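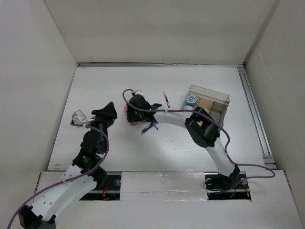
Both arms in the enclosure, purple cables and all.

18th December

So the right arm fell on its face again.

I know I said in the last post that the dropping was fixed. I said it with some confidence, too, and a couple of you wrote in to congratulate me, and I thanked you, and now I have to take it all back. It was not fixed. It had just stopped doing it for a while, and I'd mistaken that for a repair.

For anyone new: Narora is the two-arm setup I've been building in the back room of our place in Nirthorpe for longer than I care to admit. The arms work inside a white-walled enclosure and they tidy things. Mostly pens. I put pens on the surface, the arms pick them up and put them in a plastic organizer, and then I take them all out again and we go another round. My family thinks this is the saddest hobby in the state. I think it's great! When it works there's something very soothing about it, like watching somebody else do the dishes.

What happened is that on run 67 of the evening (I number them in a notebook) the right arm had a pen in the gripper and was on its way over to the organizer, and halfway there all the joints let go at once. No warning on the screen, no funny noise. It just went soft and came down, and the elbow caught the corner of the organizer and shoved it into the wall, and the pen shot out and I found it later under the radiator. The left arm carried on as if nothing had happened. It finished its own move, very politely, with its partner lying there.

The part that bothered me most was that I had my hand in there. Not far in, and not under the arm, but I'd reached over the front edge to turn a pen that had rolled, and I'd gotten into the habit of doing that without hitting pause first. These are small arms and I would have gotten a bruise out of it and some swearing. Still. I've told other people off for exactly that, in writing, on this blog.

So rule one, which was always rule one and which I had quietly stopped following: pause, wait for both arms to park, then reach in. I've moved the stop button from the shelf to the front, where my left hand is anyway. It took ten minutes and I'd been putting it off since the summer.

Okay, the fault. When every joint on one arm goes limp at the same moment, you're looking for something they all share, and on mine that means power or the bus wire the servos talk over. The first time this happened I blamed the power supply. I swapped it for a beefier one from Murnard, it ran clean for days, and I wrote that cheerful post. The old supply is probably fine. I owe it an apology.

This time I left the logging on, so I had something to look at. I set the arm to write down its bus errors every time it moved, and then I let it do nothing but wave. No pens, no organizer, just slow sweeps through every pose I could think of, 3,000 of them, while I sat next to it with a coffee and a very long podcast. And there it was in the log. Nothing, nothing, nothing, then a little burst of errors, and always in the same kind of pose: elbow well forward, wrist rolled over toward the left. Which is what the arm does every single time it goes for the organizer.

It had never been random. It only looked random to me because most of the time the bus dropped a few messages and recovered before the watchdog got impatient, and once in a while it didn't, and then down she went.

My first guess was the purple cables. They're the most obvious thing on the arms, they flop about over the links in big loops, and if you asked a kid to point at the thing that was going to snag, that's where the finger would go. They run to the little modules at the grippers, though, and have nothing to do with the servo bus on my build. I wiggled the right one for ages anyway. I wiggled it with the arm parked, I wiggled it mid-sweep with a wooden spoon (at arm's length, stop button in my other hand, thank you) and the log stayed perfectly quiet. So I apologized to that too.
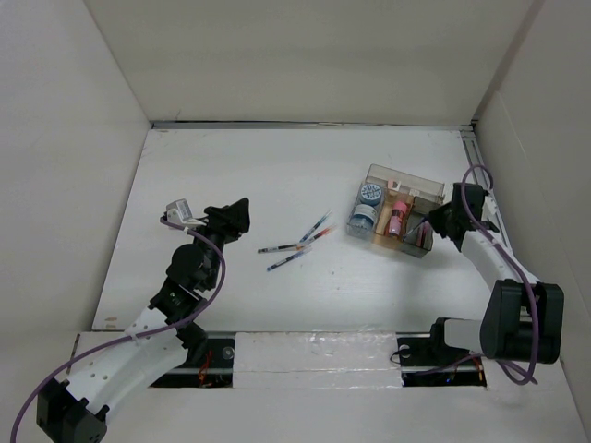

Then I went looking lower down, in the openings at the front where the bases live, and I did the thing I should have done at the start, which was to shine a flashlight in there and look at the red and orange wires. They're a mess. I've never been proud of them. When I put the arms in I left plenty of slack so I could lift the bases out, and then I shoved all that slack down beside the track and put it out of my mind.

On the right side one of the connectors had been sitting at a slant. Not out, just tilted in its socket by the weight of the bundle. With the arm back and resting it made good contact. With the arm leaning forward and the base flexing a hair – and it does flex, I put a fingertip on it during a sweep and you can feel it give – the connector tipped that little bit further and the contact got scratchy. I pressed on it with the end of a chopstick while the arm was moving and the log filled up with errors like I'd turned on a tap. Let go, quiet. Press, errors. I must have done it a dozen times just for the pleasure of finally having a fault that came when I called it.

If you've ever chased an intermittent, you'll know the feeling. I did a small dance.

The repair was very boring. I powered everything down, pulled the connector, cleaned it, gave the pins a tiny squeeze and put it back. It clicked, and I have no memory of it clicking the first time. Then I tied the bundle to the side of the track so that nothing hangs off the plug, with a loop left over for the base to move. I did the left one as well while I was in there. It looked fine but so had the other one for months.

The bit I'm still chewing on is the software side. A scratchy connector is going to happen again sooner or later, in some other plug, and I don't love that my setup's answer to losing the bus is to switch the torque off and let gravity sort it out. I wrote that part myself, years ago, and at the time it seemed like the safe choice. Limp arm, no force, nobody gets pinched. And for the gripper that's probably still right! But for an arm stretched out over a table, limp means falling, and falling onto whatever's below, which could be my knuckles.

What I've got now is a compromise. If the messages stop, the servos hold where they are for 2 seconds, and if nothing sensible arrives in that time they sag down slowly with the torque turned low. And if one arm goes quiet the other one stops too, wherever it is. No more politely finishing the job. I borrowed the sagging idea from the Zakharchenko controller notes that got passed around on the forum a while back, and simplified it a lot, partly because I didn't follow all the math.

I tested it by yanking the connection on purpose with a folded towel spread under the arm. First try, it held and then sank onto the towel like somebody easing into a hot bath. Second try, the same, but the left arm took a bit longer to notice than I'd like. I think there's a delay in how the two halves check on each other and I haven't found it yet. It's on the list.

A hold does mean that if an arm ever stops while it's pressing on something, it'll keep pressing for those two seconds. With my servos at my settings I can live with that, and I tried it against my own forearm before deciding. If yours are stronger, please think it through before you copy me. I'd probably go shorter.

The organizer survived, by the way, with a scuff on one corner. The arm seems okay too. There's a bit more play in the elbow than I remember, but I've been staring at that elbow for days and I no longer trust my opinion of it, so I'm going to measure it properly against the left one over the holidays.

We're back to pens in the meantime. Last night it ran clean until I got tired and went to bed, and I'm not going to say the word fixed. I'll leave the logging on through the end of December and post whatever comes out of it, even if it's embarrassing.

And if anyone has a tidy way of tying down base wiring that still lets you lift the whole arm out, please put it in the comments. Mine is currently a zip tie and a piece of felt.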